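Vudent bin picking kit - anyone running one on a KUKA?

wtreloar_d, April 11, 2025
Picking mixed bits out of a grey bin, clear bottle and all.

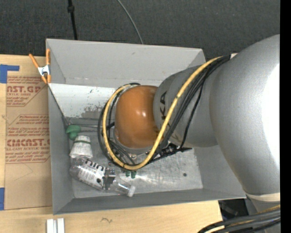 What does the Vudent kit cost once you add the software licence?

Ours came to 1,120 a month all up, with the gripper fingers on top of that.

gumleaf_700
Ouch. Andberg quoted us a fair bit less, but their support is basically one bloke and a phone. How is it on clear plastic? That's the one that did my head in with the old Puvex - it'd happily pick the label and ignore the rest of the bottle.

wtreloar_d
Better than I expected! Labelled bottles are fine, bare ones still take a bit of fiddling with the lighting. I logged 300 picks over arvo shift and 227 were clean first go.

CrabtreeW
Sorry mate, but 227 from 300 isn't a number I'd pay monthly for. We've got the Ormsby unit and it does better on worse rubbish. Also, your cables are going to cop it, looping round the joint like that. Get a proper dress pack on it before you snag one.

wtreloar_d
Fair call on the cables. Don't agree on the number though, Wayne - your Ormsby had months of tuning and I've barely touched the defaults.

gumleaf_700
Darren's got a point, ours was hopeless until June. Does Vudent let you train your own objects or do you have to send them off?

wtreloar_d
You can do it yourself, roughly 700 pictures per object if you want it solid. Takes me a morning and too much coffee.

CrabtreeW
Post the numbers again when you've done the bottles properly and I'll have another look.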